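From: Védís Bisgaard
To: Nostthorpe Halls list
Subject: Re: Storage of artificial flowers and other seasonal display items

Dear colleagues,

I write in reply to the message circulated on Wednesday by Deepak Katiyar, which is quoted in full below for those who joined the list after it was sent.

> From: Deepak Katiyar
> Subject: Storage of artificial flowers and other seasonal display items
>
> Dear all,
>
> The display store at Brollbridge must be cleared of mixed boxes before the end of March. At present the artificial flowers are kept in whatever was to hand when each display came down, and several stems were returned from the spring tables with crushed heads.
>
> I should be grateful for guidance on three points. First, are stems to be stored upright or flat? Secondly, may different kinds share a container? Thirdly, who is to decide which items are past use?
>
> We hold 119 stems at Brollbridge by the last stock sheet. I understand that Nostthorpe holds a good many more.
>
> With regards,
> Deepak Katiyar

The stock sheets for the two sites do not use the same headings, and I ask that no one amend either of them until the new sheet has been issued. The present Nostthorpe sheet has space for 1,000 lines and the new one will have 2,000, so that each stem may have a line to itself together with its shelf and bin number.

On the first point, stems with large or heavy heads are to be stored upright. This applies to hydrangeas, peonies and the larger roses. Fabric florets take a crease easily when they lie under their own weight, and a crease in a pale petal is difficult to remove. The white plastic bins are to be used for this purpose at both sites. Blue hydrangeas should be placed so that the leaves are not folded beneath the flower heads, and any leaf that has turned back on itself should be eased outwards before the lid goes on.
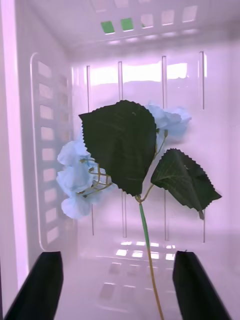

Sigita Grīnberga has asked whether the upright rule should also cover single-stem lilies, as these are long in the stem and would not fit below the lid without being bent. They are exempt. Lilies, grasses and all trailing ivy may be laid flat in the long boxes, in one layer, with tissue between the heads. She has also pointed out that the long boxes at Brollbridge are of two depths. Either depth will do for ivy, but lilies should go in the deeper ones.

On the second point, different kinds may share a bin if they are of similar colour. Dark foliage should not be packed against white or cream flowers. We have had marks on the cream roses from the 2 bins which were packed together after the autumn supper, and it has not been possible to establish whether the colour came from the leaves or from the ribbon. Ribbon is therefore to be removed from all stems and rolled separately. Wire ties may stay on if the ends have been turned in.

Glitter-finished items must be kept apart from everything else without exception.

Dust should be dealt with before packing. A soft dry brush is sufficient for most leaves, working from the stalk towards the tip. Flower heads may be turned upside down and shaken gently. Please do not wash any fabric flower, and please do not use the spray cleaner left in the Nostthorpe store, as it leaves the petals stiff.
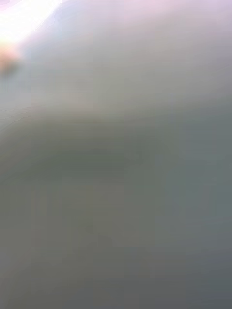
Once brushed, each stem should be checked at the joints. The leaves on most of the hydrangeas are push-fitted and can be pressed back on to the stalk by hand. Where a leaf will not hold, put it in a labelled envelope in the same bin and note the fact on the sheet under "Repairs". Loose florets should be kept in the same way. Hjalti Brynjólfsdóttir has agreed to carry out the regluing for both sites and would prefer to receive the whole stem together with its parts.

On the third point, the decision to discard rests with the person in charge of the store at each site. A faded stem is not necessarily past use and may be placed at the back of an arrangement. A stem with a broken main wire should be discarded, but its flowers may be kept for wreaths if they are sound.

Labels are to be fixed to the short end of the bin and not to the lid, as lids have been exchanged between bins in the past. The label should give the kind of flower, the colour, the site and the month of packing. The plain labels from Mogensen are preferred. The Drikis labels may be used up first, although they will need tape over them to stay in place.

Valdemar Oddsson will deliver further empty bins to Brollbridge at 10 a.m. on Wednesday, to the side entrance. Please let him know beforehand how many are needed, and return any with cracked lids at the same time.

Further questions may be sent to the list in the usual way.

Yours sincerely,
Védís Bisgaard
Displays and Furnishings
Nostthorpe Halls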